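## 4. Setting Up the Medication Reminder Schedule

This section applies to the Hurnis home hub, supplied to households enrolled in the Lindbridge Home Support service. Complete Section 3 (Registering the Care Recipient) before you begin. The person entering the schedule must be signed in as a primary or secondary family contact.

**Before you start**

Have the current prescription list from the pharmacy or physician's office at hand. Do not copy the schedule from memory or from old bottles.

### 4.1 Entering a medication

1. From the home screen, select **Care Plan**, then **Medications**.
2. Select **Add New**. Type the name exactly as it is printed on the pharmacy label.
3. Enter the dose and the form (tablet, capsule, liquid, or patch).
4. Choose the times of day. If the label says "with food," select the matching meal.
5. Select **Save**. The entry is marked *Pending* until a second family contact confirms it.
6. Repeat steps 2 through 5 for each medication on the list.

> **Caution:** The hub gives reminders only. It does not check for drug interactions and does not replace the advice of a pharmacist or physician.

### 4.2 Setting the reminder tone

1. Select **Settings**, then **Sound**.
2. Set the volume to 55 for a standard living room. A higher setting may be suitable for a person with hearing loss.
3. Press **Test** while the care recipient is seated in their usual chair, and ask whether the tone can be heard clearly.
4. Turn on **Spoken Reminder** if the care recipient has difficulty reading the display.

**Note:** Quiet Hours silence every tone except those marked *Essential*. Review the list of essential medications whenever a prescription changes.

### 4.3 Missed-dose alerts

If a reminder is not acknowledged, the hub repeats it and then notifies the family contacts in the order listed.

1. Select **Alerts**, then **Contact Order**.
2. Place the relative who lives nearest at the top.
3. Enter a daytime and an evening telephone number for each contact.
4. Send a test alert. Each contact should reply with the word RECEIVED.

If a test alert fails, the display shows code 162. Check the telephone number and try again. Code 783 means that the hub has lost its connection; see Section 7.

> **Caution:** Never rely on missed-dose alerts in an emergency. Call 911.

Households in the Perkthorpe service area may request a printed copy of the completed schedule from their care coordinator.

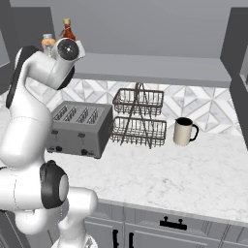 *Figure 2. Rendered view: white jointed arm, with shelf and countertop.*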